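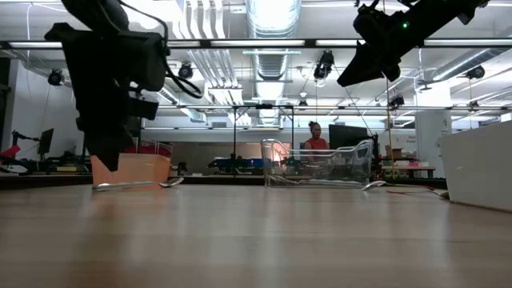 Sorting week at Pidside

Quick page before I forget what went where. The shared kitchen at Pidside had one drawer for everything and it stopped closing in November, so Nerys Price and I pulled the lot out. Plastic bins from Kirnunent, the see-through kind, plus boxes for whatever is leaving. Will fix the typos later.

Orange bin and clear bin
Spoons got done first. One by the orange bin, one by the clear one, so people can tell what belongs where without reading a label. Clear bin has the low front, easier to reach into. Orange is the nicer color but you can't see the small stuff at the bottom so well.

White box
Off to the right of the table. Plain, no lid trouble, stacks ok. Going with the Nevivdale stuff when somebody drives over.

Spoons generally
Metal only from now on. Plastic ones went out, they were all chewed up by the dishwasher. Teaspoons are a seperate job, dont mix them in please.

What it cost
4 bins, paid for out of the tea money. Osian Lougher has the receipt, ask him and not me. Pumphrey on the second floor want the same set so we might order together next time and split shipping.

Still to do
Forks. Knives. The lids that fit nothing. Labels for the drawer, Nerys has the tape. If your mug was in there it is on the windowsill now, come get it before the end of the month or it goes in with the Nevivdale load.

More pics once the forks are in.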